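Tamau (manipulation method)

Tamau is a method for teaching a robot arm to unstack dishes from a wrist view only, with no overhead camera. It was worked out by Archana Pant and Gaurav Sengar at Tendov, later extended by Aarti Rastogi. Name is from the test bench, not an acronym.

Method

Policy is trained on 2,620 teleoperated demos. Input is the wrist image plus gripper opening. The network first picks a rim point, then a short approach path, then closes. Rim point is re-picked at every step so a plate that slides does not ruin the attempt. Stacks are left off-center on purpose, which gives the network more exposed rim to learn form. Depth is not used.

Stacks

Plates of different size and color, wider ones usually at the bottom. Color helps at the start of training, less so later (see Limits). A typical stack, top to bottom, goes beige, magenta, pale blue, dark green, with the magenta showing only as a narrow crescent. 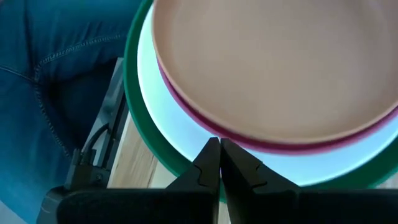 Results

Over 200 trials the top plate was lifted alone in 87 percent. Most failures were double picks, 2 plates coming up together. Satish Chauhan repeated the trials at Flandholm with a differnt table and got a lower score, not published.

Limits

Same-color stacks are still weak. Bowls not tested. Glass neither.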